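Home automation > Robots > How-to
Print this page | E-mail this page
Last updated: September

How to test whether a robot arm can put away groceries

Most people who ask us about kitchen robots want to know if one can clear a counter yet. The short answer is no, at least without a person nearby. A simple basket-to-plate test will show you how far along a given arm is. Ignacio Quintanilla and I use the one below at Telley.

1. Set out the basket

Use plastic food. Pick shapes that differ: an egg rolls, a chili pepper is thin, a carrot has leaves that catch on things. Put the plate close to the basket and leave it empty.
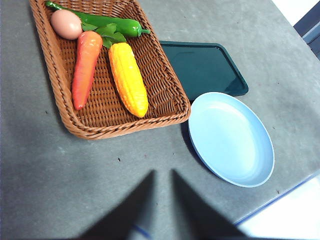 2. Ask for one item

Give the arm one short instruction, such as "put the corn on the plate." Don't point, and don't move the item to an easier spot. If the arm picks the wrong food, write that down as a miss even if the grip was good.

3. Watch the grip

Long items are best taken across the narrow part. Check that the fingers have closed on the food and are clear of the basket wall, which is easy to snag.

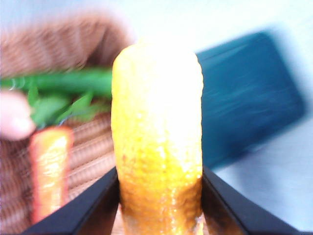 Run some trials with a hand in the basket shifting the other food. Homes are like that, and an arm that only works on a still table isn't ready for one. Keep the speed low and the stop button within reach.

4. Check the release

The item should end up inside the rim and stay there after the fingers open. Let the arm back away before you score it.

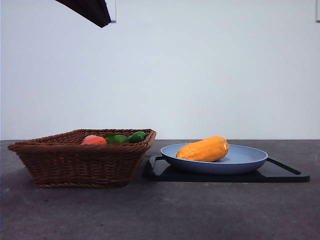 Score a drop onto the tray or table as a miss. Nabil Chamoun counts those as half, so agree on this before comparing sheets with anyone.

5. Repeat with changes

Turn the basket, swap the food, and move the plate a few inches. We do around 46 runs per layout. Fewer than that and one bad grip changes the score too much.

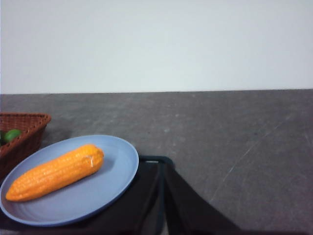
Note the lighting as well, because glossy plastic throws highlights that can confuse a camera. Real produce comes later. It bruises, and no two pieces weigh the same.

An arm that passes here can sort light, firm things on a table. Bags, jars and a crowded fridge shelf each need their own test.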